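Robot demonstrations should publish their denominators

Opinion
Booker Nakamura
8 July 2022

The Pristwood open day ran to a tight schedule. Visitors were taken past three cells in groups, given a talk at each, and returned to the foyer for coffee. I went for the third cell, where an arm was set up to work on used desktop computers. I have spent most of my working life in electronics recycling and have a direct interest in whether that job can be automated.

My view after the visit is that the engineering is respectable and the reporting is poor. The second problem is cheaper to fix than the first would have been.

The task

Disassembly is harder than assembly. On an assembly line the part is known, the fixture is known and the fastener is new. A computer that comes in for recycling has been opened before, possibly by someone in a hurry. Screws are missing or have been swapped. Cables are routed however the last person left them. The arm has to reach past all of this without snagging a wire or levering against the board.

Yeison Cuadros, who ran the session, was clear on this point. He told our group that removing a memory module is a solved motion and that getting the fingers to the module is where the hours go. I believe him. The approach path took up most of the cycle in each run I watched.

The figures

The wall poster said the cell had completed 691 operations since March. It did not say how many had been attempted. It did not define an operation. Releasing a latch and lifting out a processor are different jobs with different consequences, and a total that combines them tells a buyer very little.

I asked whether there was a failure log. There is one, and it is apparently detailed, but it was not on display. A plain table of 100 consecutive attempts, with the failures sorted by cause, would have been worth more to me than the poster and the video beside it.

Wumonness, which sells a competing gripper, does the same thing in its brochures. So did Trudasov at its own open day last year. The habit is general and I do not single out Pristwood for it.

What the cell showed well

The wrist camera feed was put up on a monitor for the whole session. This was the best decision of the day. It let visitors judge clearance for themselves, with the linkages reaching in over a green Dell motherboard, the bare processor in its socket and the power supply wiring bunched to one side.

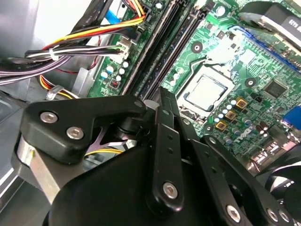

What I would ask for next time

First, attempts as well as completions, by type of operation. Second, the number of times a person stepped in. Third, at least one machine chosen by a visitor from a mixed pallet. Jayasinghe, a small refurbisher that shares the industrial estate, handles 400 desktops in a busy month and could supply the pallet without noticing the loss.

None of this needs new hardware. The log already exists. Pristwood should print it and hang it where the poster is now.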